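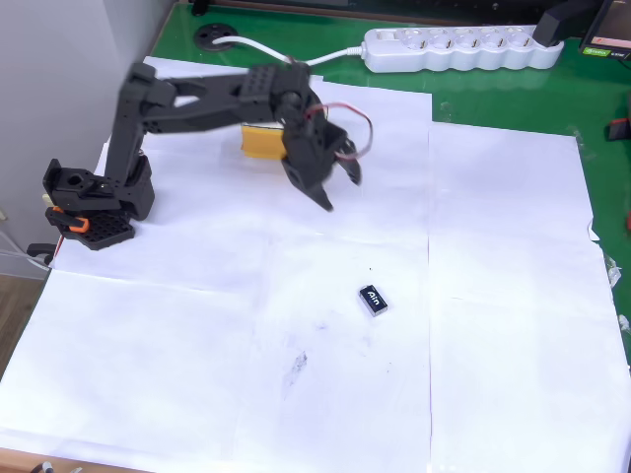 The small arm at its paper-covered bench, with a black box within reach.

Sorting bench update

Since December, staff at the Restrepo building have shared the returns bench with a small robotic arm. Its job is narrow: pick up one small item at a time and move it to the right side of the bench.

Draltari handles 2000 returned parts in a normal week, and sorting them by hand took up most of the early shift. The arm now takes the light, boxy items. Anything soft, heavy or badly packed still goes to a person.

No jobs were cut. The 7 people on the early shift spend less time sorting and more time on testing and repairs, and they asked for training to match. The first course runs 27 hours, spread over paid time.

Not everyone likes the change. Some people miss the talk at the bench, and the arm is slower than a practiced hand – it also stops when an item lands at an odd angle, and somebody has to walk over and reset it.

The Isier site will decide this spring whether to set up a bench of its own.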